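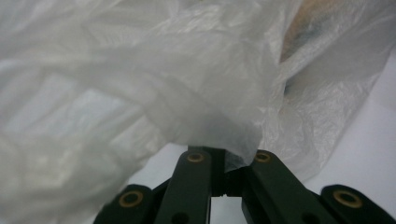 A Year of Baking Bread in a Small Kitchen

Nov 13, 2024

I have been meaning to write this post since May, when I pulled my first decent loaf out of the oven and ate a third of it standing up, with the butter going everywhere. Then summer came and it was too hot to bake, and then I got busy, and well, now the heat is back on in the house and the bread is back too, so let's talk about it!

Some of you have been reading along since the days when this blog was mostly about my tomatoes. You may remember I swore I'd never be a bread person. I thought bread people had special ovens and woke up at four in the morning. What changed my mind was a ten-pound sack of flour from the Wesmont mill store that I bought by mistake (I wanted the five) and felt guilty about every time I opened the pantry.

My first few tries were bad. I don't mean charming and rustic, I mean the kind of bad where you cut into it and the middle is the texture of a pencil eraser. I was following a recipe from the back of the sack and rushing everything. The recipe said to let the dough rise until doubled and I was giving it an hour by the clock, in a kitchen that sits at 64 degrees on a good day. Sorry, I should look at the thermometer before I say that, but it's chilly in there, let's leave it at that.

What helped the most was slowing down and letting the dough sit overnight. I mix it after supper, cover it, put it on top of the fridge where it's a little warmer, and go to bed. In the morning it's puffy and wobbly and full of bubbles and I feel like I've gotten away with something. The loaf I make most weeks is 80 percent white flour and the rest whole wheat, with a spoonful of honey and more salt than I used to think was right. I've tried it with rye and I like that too, though it gets sticky and I end up wearing a good part of it.

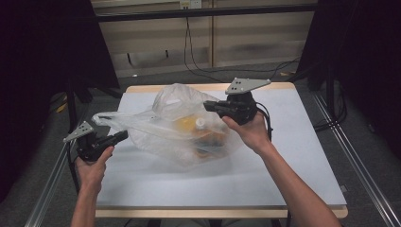 The other thing that helped was a heavy pot with a lid. I found mine at the thrift shop on Gebru Street, chipped on one side, and it has turned out better bread than the fancy stone I paid 56 dollars for. (The stone is now under a fern.) You heat the pot in the oven first, drop the dough in, put the lid back on and leave it alone for half an hour. Then the lid comes off and the crust gets dark and crackly. Please use real oven mitts and not a folded dish towel. I have a little scar on my wrist that would like to back me up on this.

People always ask about keeping it fresh, so let me get to that. A loaf on my counter is good for two days, cut side down on the board, and after that I slice what's left and freeze it. Toasted straight from the freezer it's lovely. Day-old ends go into soup or get fried in olive oil with garlic, and the really hard bits become crumbs, which I keep in a coffee can and forget to use until there's no more room in it.

I did try a sourdough starter, too. It lived for most of the spring and then I went to my cousin's in Zaron for two weeks and came home to something gray that I won't describe while you might be eating. I haven't had the heart to begin again, but there's a long winter ahead and I'm thinking about it. If any of you keep one going without it taking over your life, tell me how you do it. I read every comment, even when I'm slow to answer.

Next on my list is a cinnamon raisin loaf like the one they used to sell at the Broltell bakery before it closed. I can still taste it. It had a swirl that never came apart when you toasted it, and mine always does, it unrolls like a rug and drops raisins into the toaster. I've read that brushing the dough with egg before you roll it up makes it hold. I have a dozen eggs and nowhere to be this weekend, so I'll let you know.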